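Pasta storage, second attempt

The first version of this shelf lasted until November. It was a deep cupboard with pasta stacked flat, and the packages at the back were only found when something else ran out. I had bought penne four times without finishing any of it.

The replacement is a small wire-frame unit with one wooden board, standing in a corner. Capacity is lower, and I consider that an improvement. Ilona Kovács, who has a much larger kitchen in Stindville, keeps a 1,000 g reserve of each shape and reports no problems. I do not have the space for that.
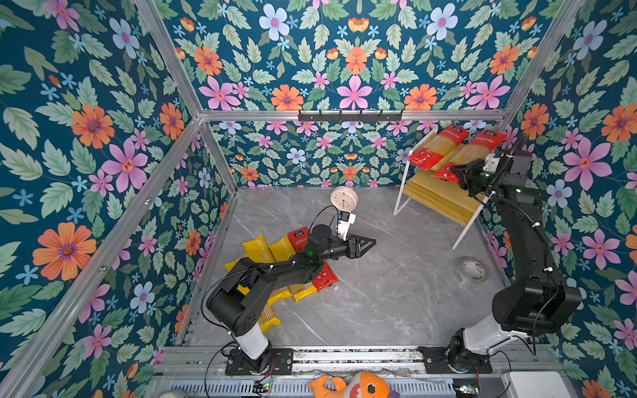 White wire shelf with the wooden board, back right corner. Red pasta package at the shelf.

A few notes on the board. It is angled, and smooth packaging tends to creep on a slope, so I tested a strip of shelf liner under the first row. At 14 degrees a full 500 g bag stayed put overnight. Without the liner it moved 40 mm. I cut the liner to 200 mm and left the rest of the board bare.

The wallpaper was chosen before any of this. Large flowers on dark teal are hard on the eyes when you are hunting for a small label, but red and yellow packages stand out against it well enough. The gray marble pattern on the floor gives no trouble.

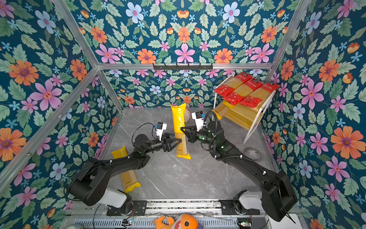
Standing packages upright has one drawback. A bag that has been opened loses its shape and leans on its neighbor, and the whole row follows. I now fold the top down twice and clip it – a plain clothespin works – and put opened bags at the end of the row. Unopened ones need nothing.

The black hook rail on the back wall is still unassigned. Tiburcio Becerra suggested measuring spoons. I would prefer the clips, if the hooks turn out to be small enough to hold them.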